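Skultari KT-5 Bench Power Supply

Linear DC supply, single output, constant voltage / constant current

Part no. KT-5-US (120 V), KT-5-EU (230 V)
Sold by Broslow

Overview

The KT-5 is a linear bench supply with one floating output, adjustable from 0 to 30 V and 0 to 5 A. It uses a toroidal transformer with four switched taps and a series pass stage. There is no switching converter in the output path. The unit is meant for benches where low output noise matters more than weight or efficiency: analog work, sensor front ends, radio receivers, audio preamps.

Voltage and current are each set by a ten-turn control. The output is off at power-up and stays off until the OUTPUT key is pressed. Holding the LIMIT key shows the current setting on the display without shorting the terminals.

Specifications

Output voltage: 0 to 30 V
Output current: 0 to 5 A
Ripple and noise: 484 µV rms, 20 Hz to 20 MHz, full load
Load regulation: 0.01% + 2 mV
Line regulation: 0.01% + 1 mV
Recovery time: 50 µs to within 15 mV, 50% load step
Display: four digits for voltage, four digits for current
Readback resolution: 10 mV, 1 mA
Remote sense: rear terminals, 0.5 V maximum drop per lead
Isolation: output to chassis, 250 V DC
Input power: 320 VA maximum
Cooling: rear fan, speed set by heat sink temperature
Operating range: 0 to 40 °C, derate above 35 °C
Weight: 9.2 kg

Front panel terminals

Positive, negative, and chassis ground, on standard 19 mm spacing. The terminals accept banana plugs, spade lugs up to 6 mm, and bare wire up to 12 AWG. The negative terminal is not tied to ground. A removable link is supplied for users who want it grounded.

Tap switching

The transformer taps switch by relay at 8, 15, and 23 V. A click is heard as the voltage control passes each point. The relays are rated for 700 operations per hour. Sweeping the output back and forth across a switch point in an automated test will shorten their life. Offset the test range where possible, or use the KT-5F, which replaces the relays with solid-state switches.

Protection

Overvoltage trip is set by a recessed trimmer next to the display. When tripped, the output is disconnected and the OVP lamp stays lit until power is cycled. The trip does not protect against a reverse source connected to the terminals. For battery charging, fit a series diode and set the voltage with the diode in circuit.

Thermal shutdown acts at a heat sink temperature of 90 °C. The output returns only after the OUTPUT key is pressed again.

Calibration

Each unit ships with a calibration sheet signed by the test bench lead, Aileen Panganiban. Recommended interval is one year or 3,000 operating hours. Voltage and current calibration can be done through the front panel with a six-digit meter and a 0.1 ohm shunt. The procedure is in section 7 of the manual.

Placement and airflow
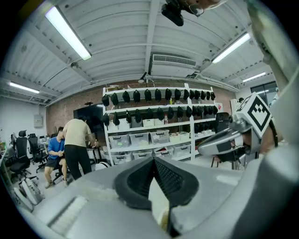
The KT-5 draws air through slots in both side panels and exhausts at the rear. Leave 50 mm clear on each side and 100 mm behind. Tools and fixtures take up side clearance quickly, so measure from the widest point of whatever stands next to the supply. Do not stack two units without the Jikau spacer kit. The top cover carries no slots and may be used for a meter or other light instrument up to 4 kg.

Accessories

KT-LK: grounding link, replacement
KT-SN: remote sense cable, 1 m, twisted pair
KT-RM: rack ears, 3U, for one unit
JK-20: Jikau spacer kit, set of four
HB-12: Hoshino test lead set, silicone, 12 AWG, red and black

Supplied with the unit

Power cord, grounding link, spare fuse, printed manual, calibration sheet. Test leads are sold separately.

Ordering notes

The 100 V version is built to order. Units made before the February firmware change show current to 10 mA only and can be updated at the service desk; quote the serial number from the rear label.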